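Support > Picking cells > Faults and stops > FAQ

We use cookies to remember which fault codes you keep looking up. Accept | Manage

By the Trorkdale support desk, October 2020

Why does my cell stop with code 198?

Code 198 means the gripper closed, reported a good grip, and then found it was holding air. Visser firmware allows 4 of these in a row before it parks the arm. Older versions allowed 40, and the bins at our Starnesmont site still bear the marks.

Is the gripper broken?

Probably not, though it's the first thing everyone unbolts. Check the air supply and the hoses at the wrist. A slow leak gives you a grip that holds until the arm moves, and then doesn't.

Which items set it off most?

Anything see-through or shiny. Prakia, our vision module, has strong opinions about where the rim of a clear cup is, and they are often wrong by the width of a finger. Crushed cans come second. Plastic film is a category of its own, and we'd rather you took it out by hand. 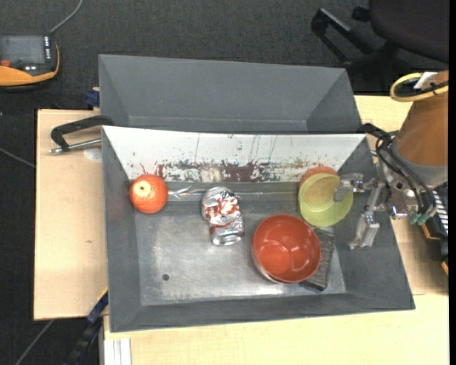 Fruit and plain bowls seldom cause a fault, unless they're lying against something that does. If the arm goes for a bowl and comes up with its neighbor, log it as a mispick and leave 198 out of it.

Can I reach in and move the item myself?

Press the stop first. A parked arm is still a powered arm, and it will retry as soon as the fault clears. We had 2 close calls this year, both involving someone who was "just going to nudge it."

The bin has shifted. Does that matter?

Yes. Tighten the clamps and run the bin check again. Prakia doesn't know the bin moved and will keep driving the fingers into the old wall with great confidence.

When will this be fixed?

A patch for clear items is due in November. It was also due last November. Until then, turn the retry limit down to one and keep the log files when you call us.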